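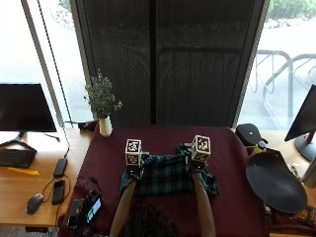 Folders wanted: come and spend a morning or two with us and a great deal of cloth

Reading time: 4 minutes

We are looking for people who would like to sit at a table and fold things. I have been trying for a week to write that sentence in a grander way and have given up, so there it is. If you like the feel of a good blanket, if you are the sort who refolds the tea towels after somebody else has put them away, or if you simply fancy some gentle company in the middle of winter, please read on!

Flosent is a small textile lending store on the ground floor at Sowerby. We lend out blankets, tablecloths, shawls, curtains and plain lengths of fabric to village halls, drama groups, care homes and anyone putting on a wedding on a tight budget. At the last stocktake we had 1,779 pieces on the shelves, and every one of them has to be opened out, looked over, folded and put back each time it comes home. Wool tartans come back in a heap more often than you would think (they are very popular for knees at outdoor concerts), and a heap does them no good at all.

In February we are moving the whole collection to larger rooms at Briltalham, and before it goes we want every piece folded to the same size so that it fits the new shelving. We have managed 1,056 so far. That leaves a fair pile, and we would love your help with it.

What you would be doing

You would work sitting down, at a table with a cloth on it, by the big windows where the daylight is good. You take a piece from the basket, shake out the worst of the creases, find the corners and fold it in towards you until it matches the card. If you spot a hole, a pulled thread or a stain, you pin a paper slip to it and set it on the mending pile. Tartans and checks are the nicest to begin with, as the lines in the pattern tell you whether you are straight. Satin is a horror and we won't give you any on your first morning.

Sessions last 3 hours with a proper break in the middle for tea. You may come to one or to as many as you please. You can talk or be quiet, and there is usually a bit of both.

Who we would like to hear from

Anyone over eighteen. You need no experience whatever, and you don't need to be quick. Please do tell us if you are allergic to wool or lavender, as we use lavender bags on the shelves. If your hands get sore or stiff, say so, and we'll find you the lighter cottons. Sleeves that push up easily are a good idea, and rings with raised stones are best left at home.

What we can offer

This is unpaid, I'm afraid, but we will cover your bus fare or parking, and everybody who comes to two sessions may borrow from the store free of charge for a year. There is room to leave a bicycle.

How to apply

Send a few lines to Gareth Yeoman at the Flosent desk, or drop a note through the door at Sowerby, saying which mornings suit you and whether you would like to come with a friend. Please let us have it by December 11, 2024. I answer everything myself, so do allow me a few days.

Comments

Maureen T.
Is it all right to come for just the one morning? I look after my grandson most of the week but would love to get out.

Gareth Yeoman
Quite all right, Maureen, one morning is a real help. Tell me which and I'll put you down.

pegandline
I borrowed eight tablecloths for my sister's anniversary and I confess they did not go back folded. I shall come and do penance.

Gonen
Are left-handed folders allowed? I always seem to end up with mine back to front.

Gareth Yeoman
Very welcome, Gonen. The card works either way round.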